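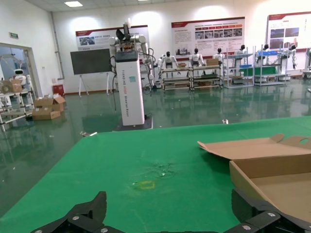 I have been meaning to write about boxes for months and I'm finally doing it, because October is when I sort out the cupboard under the stairs and the cupboard under the stairs is, at heart, a cable problem.

If you've read this blog for any length of time you'll know my feelings about the plastic tub. I had 13 of them at one point. They crack at the corners, the lids go missing, and the clear ones let you see just enough of the muddle inside to feel bad about it every time you go in for the hoover. Then last year I bought a pack of flat cardboard ones from Asto, the sort that arrive as a sheet and fold up in your hands without tape or glue, and I was completely won over. I've folded so many now that I can do it while listening to the radio and not look down once.

What I love is the lid being part of the box. It's all one piece! You can't lose it, you can't put the wrong one on, and when you're working you just tip it back and it's out of your way. I know this is a very small thing to be happy about. I am very happy about it.

A few of you asked after my last post (the one about the airing cupboard) which size I use for what, so I measured. My favourite Grutora ones hold 2000 grams without the bottom sagging, which I know from standing a bag of sugar and a bag of flour in one and walking round the kitchen with it. That's plenty for cables, plugs and chargers, and it's plenty for gloves and hats. It isn't enough for tins, please don't try tins.

Now, the cables themselves. My rule for years was one big box and everything in it, and every time I wanted one lead I pulled out the whole lot in a lump, like spaghetti that's been left in the pan. The change that made the difference was having a second box, open and empty, right next to the first before I start. Full one on one side, empty one on the other, and you take things out of the first, deal with them and put them in the second. I used to tip everything on to the carpet and then lose heart halfway through with the floor covered, so this has been a revelation. If you have to stop for tea, you stop, and the job just sits there in two boxes waiting for you.
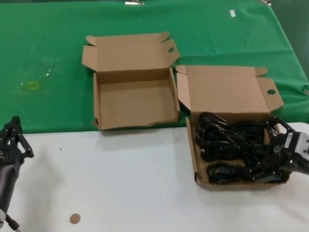
I always start by getting hold of the knot in the middle and lifting gently, and I don't pull on any one end until I've had a good look at where it goes. Pulling ends is how knots get tight. I also like to do it on a covered table, green cloth if I've got one to hand, as black leads show up well on it and you can follow a loop with your eye. With a box as full as the one on the right there, where the black cables fill most of it, I'd go for anything already coiled first. There's one lying along the front inside wall near the bottom, and that sort of thing is a gift: with any luck it comes out in one piece and you've made a start. The box on the left is ready and waiting with its lid up, exactly how I like it.

Once a cable is free I coil it in loops a bit bigger than my hand, over and then under so it doesn't twist, and fasten it with a strip of soft fabric. I've tried wire ties (sharp), elastic bands (they perish and go sticky, horrible) and those little plastic clips that ping across the room. Strips cut from an old T-shirt are the best thing I've found and they cost nothing. I write on the end of the strip in laundry pen what the cable is for. Printer. Lamp. Camera, old. There's one in mine that says "??? keep" and has said so for three years.

I fold the finished ones in standing up on their edges, like records, so I can flick through them. They take up so much less space this way that I got two boxes' worth into one and had a whole shelf free, which I promptly filled with jam jars.

Holes! I nearly forgot holes. Some of these boxes come with a round or oval hole punched through the lid flap and I am firmly in favour. On mine I can hook a finger through and slide the box off a high shelf, or thread a bit of string through with a label on it, and in the cupboard I've got two hanging off a nail by theirs, folded flat, waiting for a job. If yours don't have them you can make one with a craft knife and a jar lid to draw round, but do it before you fold the box up. I've learnt that one twice.

A word on corners. They do get creased, usually the bottom front one from being dragged about, and I've stopped minding. A crease doesn't weaken it much and when one finally goes you flatten it and put it in the recycling. I did try sticking fancy paper over a battered one from the Xolalpa range and it looked lovely for a week and then peeled in the damp. Our cupboard is on the outside wall, so if yours is too, put a sheet of newspaper underneath and leave a finger's width at the back for air.

I took four of the old plastic tubs up to the reuse shop at Hornevcombe and they were very glad of them, so if you're near there and have some going spare, do pop in. They also take working leads as long as they're tied up and you tell them what they're for. I handed over a carrier bag full and came home with a lampshade, so I'm not sure I'm ahead.

Next on my list is the drawer with the batteries and the takeaway menus in it. I've got one small box left from the pack and I think it might be just the right width if I take the flaps off. I'll report back! In the meantime do tell me in the comments how you label yours, especially if you've found a pen that doesn't fade, as my laundry one is starting to go brown and I can hardly read "Lamp" any more.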